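Trultia Workspace Furniture
Frequently asked questions: table tops, care and returns

What are the tops made of?
The material depends on the model. The product label under the top lists the core, the face and the finish code. Quote the finish code in any request for touch-up supplies, as finishes with similar names are not interchangeable.

What is the load limit?
The Skindus base is rated for 700 newtons of evenly distributed load on each side. The rating does not cover point loads. Do not stand or sit on the top, and do not clamp monitor arms within 15 cm of a corner.

Can I put food containers directly on the surface?
Yes, if the base of the container is clean and at room temperature. Use a trivet for anything taken from an oven or microwave. Wipe up oil, vinegar and fruit juice within an hour. Standing liquid near a cable opening can reach the core, so dry that area first.

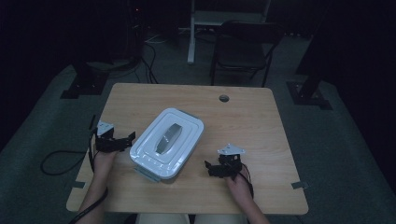 Cable openings
How do I remove a grommet cap?
Turn the cap until it stops, then lift. Do not pry it with a screwdriver. Caps for the Bălan series are sold separately under part number 463 and do not fit older tops.

Can I drill a second opening?
Drilling voids the warranty on the top but not on the base. If you go ahead, seal the cut edge with two coats of a clear sealer and let it cure before fitting a sleeve.

Finish and color
Why does my top look different from the showroom sample?
Grain varies from one top to another. Wavy bands, tight striping and curved streaks are normal and are not accepted as defects. Samples show the color range of a finish and cannot show every grain pattern. To order two tops for use side by side, enter "pair" in the notes field at checkout and the warehouse will select them together.

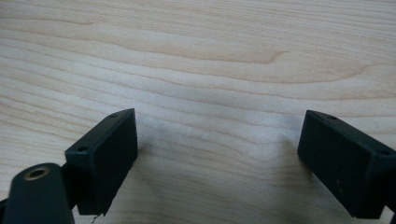 Page last changed: 22 Oct 2022 by Safta Preda

Will the color change over time?
Pale finishes darken slightly in daylight. Move lamps, mats and trays now and then during the first year to avoid outlines.

Which cleaners are safe?
Water with a little dish soap, applied with a soft cloth. Nodier matte cleaner is also approved. Avoid ammonia, bleach, wax and melamine sponges. If a scratch needs sanding, start no coarser than 4000 grit and test on the underside first.

How do I return a top?
Request a return number before shipping. Tops must be flat-packed with all four corner guards. Returns received in December are processed in January.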